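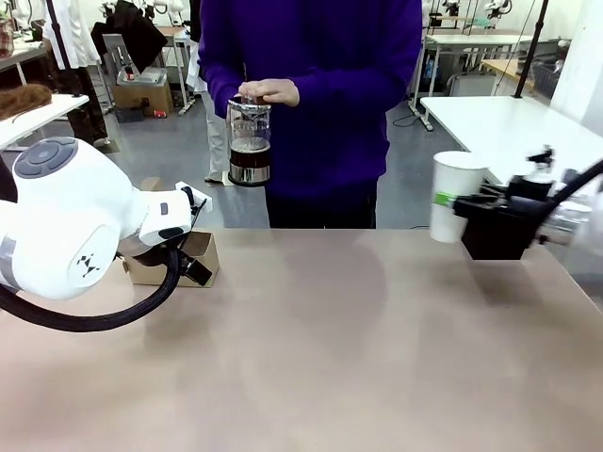 # Review: Rarorgate two-arm table package, after one budget year

Our group ordered the Rarorgate package in March, after a long discussion about money. I write this review for people who must fill in a purchase form for similar equipment and do not know yet what the price list leaves out. We use it for coffee service tasks: paper cups, carriers, small boxes, a French press handled by a person on the other side of the table.

## What you pay for

The package has two arms, two grippers, the control computer and one year of support. We compared it with an offer from Allbridge. Allbridge was cheaper on the first page, but the grippers were a separate line and the delivery time was 127 days. Rarorgate promised 90 days and kept the promise, with a short delay only for the cables.

The table is not included. We bought ours from Dedeck, a furniture supplier, and I advise you to decide on the table before you decide where the arms will be mounted. We did it in the opposite order and paid twice for the mounting plates.

## The grippers

I was worried about paper cups. A cup is light, it is soft, and when the fingers close too much the lid comes off. After we lowered the force setting, we lost very few cups. Putting a cup in a carrier is harder, and it is the task where I would spend more time before signing.
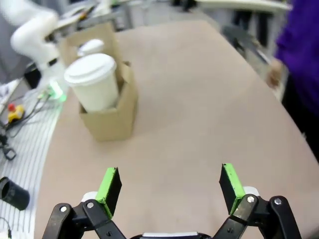

The finger pads are the part which wears. We changed them three times in the year, and a set must be ordered from the factory. Please put this in the budget from the start, under consumables, or you will have to explain it later to your finance office. I could not find the price of the pads in any brochure. I had to ask for it by email.

## Cables and space

Plan more floor than the drawing shows. The cables need a wide bend, and people need a place to stand and work at the table. We had to move one bench, and this cost us over 12 hours of work that was in no plan.

## Support

For installation we hired Obradović, a small local firm. They were slower than I wished, but they left good notes — I still open them when an arm needs to be calibrated. Rarorgate support answers in two or three days. For a research group it is fine, for a real café it would be too slow.

## Would I buy it again?

Yes, with a second set of pads and the longer support contract in the same order. When we asked for the contract later, we did not get the discount anymore.

Aug 1, 2018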